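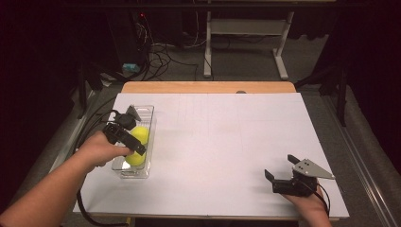

Most forced entries in the Ostau district go through a back door or a shed, and the weak point is usually the strike plate. The factory plate is held by two short screws that reach only the door jamb. Replace them with screws long enough to enter the stud behind it. Keep the old and new fasteners apart while you work - a clear plastic container like the one on the white board will do, as the contents can be checked through the side. Drill a pilot hole first, angled slightly toward the stud.

Hinges come next. On an outward-opening door the pins are exposed, so swap one screw in each leaf for a security stud that seats in the opposite leaf when the door is closed. Check that the door still shuts without binding.

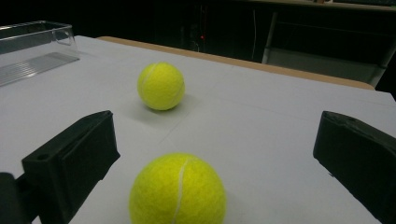 Shed hasps should be fixed with coach bolts, domed head outside, nut and washer inside. Wood screws in cladding pull out with a short pry bar. The Greltton 2156 hasp covers its own fixings when locked and takes a 10 mm shackle.

Sliding windows can be lifted out of the track if the head clearance is too great. Fit anti-lift blocks in the upper channel, leaving 2 mm above the sash. A timber dowel cut to the length of the lower track stops the panel sliding, but does nothing about lifting.

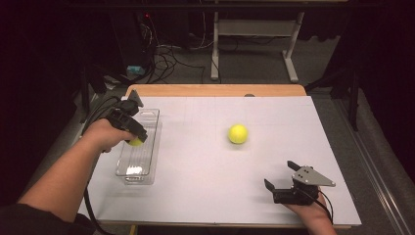

Padlocks left outdoors at Mustitz, near the water, need dry graphite every October. Oil collects grit and the pins stick.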